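# Trundau wrist camera kit, after one semester in a student club

Our club bought the Trundau wrist camera kit in October to go on the arm we already had. We are a college robotics club with one arm, one bench and a practice kitchen counter, and the project this semester is kitchen tasks: sliding a cutting board, pressing a lever, moving a cup. We needed a camera that sees what the gripper is about to touch. The overhead camera we used last year loses sight of everything once the arm reaches in.

The kit is a small camera, a bracket, a cable and a bag of screws. Instructions are one folded sheet. The drawing for the bracket is clear, but the drawing for the cable route shows a different arm from ours and we ended up ignoring it.

## Mounting

Haoran Zou and I put it on in an evening. The bracket fit the bolt pattern without drilling. Two of the screws supplied were too short for our plate, so we used longer ones from the drawer. If your plate is thicker than usual, check this before you start.

The cable is the weak part. It is stiff, and when the last joint turns far it pulls on the plug. We lost the picture three times in the first week, always on the same turn. Samran Thongdee added a loop of slack and a hook-and-loop strap at the elbow, and it has held since then. A right-angle plug would have solved it at the factory.

## Picture

Good enough for what we do. Focus is fixed and set for the counter, so anything right up by the lens goes soft, including the gripper. That bothered me at first and I stopped minding. What matters to us is the gap between the gripper and whatever it is approaching, and the edges of things on the counter.
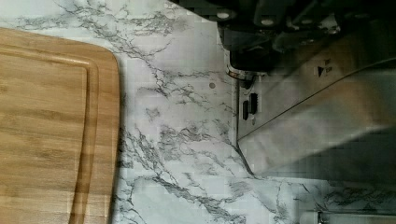 Brushed steel is harder than anything else we have tried. It picks up whatever is around it, and our edge finder takes a reflection for a real edge more often than I would like. The groove in a cutting board caused a smaller version of the same trouble, where the program wanted to call the groove the side of the board. Jinlong Ren fixed that one by making it look for the outermost line only. The steel problem is still open. Turning the exposure down a step helped a little.

The marble-pattern counter was a worry when we started, with all those gray veins, and it has given us less trouble than the steel. Plain objects in pale colors are a different matter and can get lost against it.

## Software

The driver installed on the club laptop without a fight. The viewer that comes with it is called Prukier and it is slow to open, but you only need it for setup. Recording works. The files are named by a running number and nothing else, so we keep a notebook next to the laptop. We are at clip 526 now and I would hate to sort those without the notebook.

Calibration took us 10 tries. The sheet says to hold the printed pattern "at a comfortable distance," which is no help. Hedvika Doležal taped the pattern to the bench and moved the arm over it in place of moving the paper, and that worked on the first go. Do it that way.

## Compared with the Mao

Before this we borrowed a Mao camera from the other section for a weekend. The Mao has a sharper picture and a better cable. It is also heavier, and with it on, our arm sagged enough that the gripper came in low. On a bigger arm I would pick the Mao.

## Would I buy it again

Yes, for a small arm. Order longer screws, plan the cable before you tighten anything, and keep your own log of the clips. I would not buy it for a group that wants to read small print on appliances, as the picture is too soft for that.

Kristof De Graaf has the spare bracket in his locker if another club on campus wants to check the fit before ordering. Ask him on Sunday, when the lab is open.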